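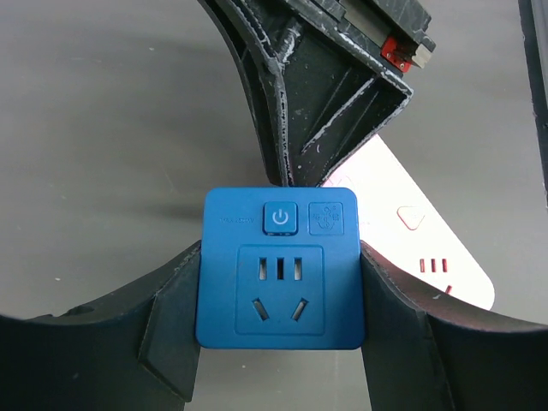

933 words

Home | Opinion | Automation | Service Reviews | Archive | Subscribe

Buying Handling as a Service: What the Tomirar Offer Should Be Judged On

Small manufacturers and repair firms are now being offered robotic handling in a form that did not exist for them until recently. The Tomirar bench service is typical of the new offers. The customer does not buy a machine. The customer signs for a two-arm station, a set of fingers, a wrist camera for each arm and a monthly allotment of task setup, and the supplier undertakes to bring an agreed number of handling tasks to a working state. It is the position of this column that such offers deserve serious attention, and that the contracts now in circulation do not yet deserve a signature without changes.

The appeal is easy to state. A firm that handles mixed electrical goods in small batches has never been well served by fixed automation. The parts change too often, and each change has meant a new fixture. A socket module of the kind held at the station, a blue square body with a raised power button on its face, is a fair test of whether a general bench can do better. The two curved fingers close on the sides and leave the face and its slots open. The finger of the second arm comes down from above, close to the top edge. An inspector or a second tool can reach the part from the front without a change of grip, and for firms that must check a switch or read a rating mark, that matters more than speed.

Tomirar's base agreement covers 4 tasks and runs for 14 months. The first month is given over to setup and is not billed. A task is defined as one part family, one starting condition and one finished condition. This definition is clear, and the supplier should be given credit for it. Competing terms from Skinent define a task by the hour of setup spent on it, which places the whole risk of a difficult part on the customer.

The trouble begins with the finished condition. Under the present wording, a task is accepted when the station has completed it in a supervised session to the satisfaction of both parties. No run length is given. There is no mention of changes in lighting, of a second batch of parts from another molder, or of a bench that holds other goods at the same time. These are ordinary conditions in a working shop. A bright white power strip lying behind a saturated blue part is a small matter to a person and may be a considerable one to a camera at the wrist. A customer should be entitled to ask for acceptance on the bench as it will be used, with its usual contents left where they are.

The second concern is wear. Fingers are treated in the schedule as consumables, and the customer pays for replacements after the first set. The principle is reasonable. The schedule, however, gives no limit at which a finger is to be considered worn. The fingers at this station carry pale scuffs and white scratches along their edges, and one is lighter at the place where it meets the part. Marks of this kind may have no effect on grip at all. They may also be the early stage of a loss of grip that the customer will first notice as dropped goods. The supplier is in a far better position than the customer to say which, and the contract should oblige it to do so in writing, with a measurement that shop staff can repeat.

The third concern is the record of the work. Every session produces camera footage and a log of arm positions, and the Tomirar terms allow the supplier to keep both and to use them in improving its service for others. Many customers will have no objection. Some handle unreleased products under agreements of their own and cannot consent to this. An option to withhold the record is available, but it is priced as an extra and appears only in the annex. It belongs in the main terms – and at no charge for a customer who is bound by confidentiality to a third party.

Two alternatives should be mentioned. Wendt sells a comparable two-arm kit outright, with training for the buyer's own staff and no handling tasks included. For a firm with a capable technician this may be the better course, though the purchase price places it beyond many of the shops now speaking to Tomirar. Orex offers a service much like the one under review and states a minimum run of 13 consecutive completions before a task is accepted. That is a low bar. It is nevertheless a stated bar, and a customer may hold the supplier to it.

Our recommendation is that interested firms proceed to a trial and request three amendments before signing: a stated run length for acceptance, a stated wear limit for fingers, and a free right to withhold session records. None of these would be costly to a supplier confident in its station. Firms should also appoint one member of staff to attend setup throughout. Much of what is decided in that month, including how a part is presented and which faces may be touched, is never written down by either side, and it will be needed when the part is revised.

Comments (4)

benchside_repairs
We were quoted on the same terms in July. Asked for a run length and were told it would be "discussed at setup." We have not signed.

M.K.
The point on fingers is a good one. Ours are swapped when the operator stops trusting them. I would welcome a number.

smallbatch
Does the Wendt kit include the second arm's camera, or is that separate? Their price sheet is unclear to me.

oldtoolroom
I disagree on the records. If the supplier improves the service with my footage, my own tasks get better as well. I would take a discount for it, though.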